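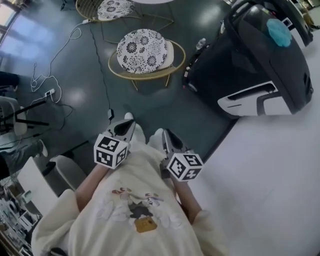

Jummai Akpan wrote at 06:40 that the 30 had gone past the hill stop with its "not in service" blind up, while the app still had it down as running to Surkirico and three minutes away. She had waited through two of these already and wanted to know which of the two she was meant to believe.

Ticket opened on that report. Category: live departures, winter diversions. Logged by Adebayo Dauda, passenger information desk.

06:55 — Checked the feed. Trip is marked as operating. Control says route 30 was put on the ice diversion before the first bus went out and is turning short at Diretti. So the app is wrong and the driver is right, which is the usual way round.

07:10 — Rang Tetex, who host the predictions. First-line answer was that the diversion "has been applied at our end". I asked where, as I was looking at a map with the bus going up a hill it hadn't been near all morning. They will look into it.

07:25 — Second report, same stop, route 20. Same fault. The 20 uses the lower road in the winter plan and shouldn't show at the hill stop at all.

07:50 — Tetex suggest clearing the cache on the stop displays. I don't see how that can help when the phone app shows the same thing, but I did it so that we could stop talking about it. No change.

08:15 — Olumide Balogun in control confirms the diversion was entered under the winter plan code and not as a one-off. He read the code out to me. It matches the sheet we were given in October.

08:30 — It does not match the list Tetex are using. Theirs has the old codes. An unknown code seems to be ignored without any warning, and the trip falls back to the normal timetable. I was told in the autumn that this had been tested. I'd like to see the test.

08:45 — Asked Tetex to load the October sheet. They want a change request. Raised one, marked urgent. Their form has a required box for "expected business benefit". Put "people will know where the bus is".
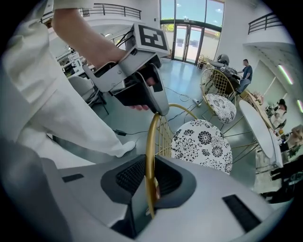
Can we just switch off predictions for the hill stop until this is fixed?
Only for the whole route, so the lower stops would lose theirs as well, and those are right at the moment.

09:20 — Went for a text notice on the stop instead: "Routes 20 and 30 not serving this stop. Please use Sani Road." Live on the app. Not live on the display at the stop, where it cuts off after "Routes 20 and 30" and then goes back to the departures. Shortened it to "No buses — use Sani Road". That fits.

09:40 — Tetex say the sheet is loaded. The 20 has gone from the hill stop. The 30 hasn't.

10:05 — Wissam Matar at Tetex found a trailing space after the code for the 30. It was in our sheet, so that one is ours. I've taken it out and sent the file again. I have also asked why a space is enough to send a bus up a hill.

10:20 — Both routes now correct on the app and on the display. Watched for 20 minutes. One ghost 30 came up and cleared itself. Tetex call this "residual". I'd call it a fault and have left it on the ticket.

10:45 — Replied to Jummai Akpan with the cause and the stop to use. She wrote back to ask if it would be the same tomorrow. I said the codes were fixed and that I'd be checking before the first bus.

Status: moved from Open to Monitoring. Tetex asked for Resolved. Declined until we've had one more morning on the winter plan with nothing showing at the hill stop that shouldn't be there.

Still to do: Tetex to make unknown codes raise an alert. Brisa Ocampo to check the rest of the October sheet for stray spaces.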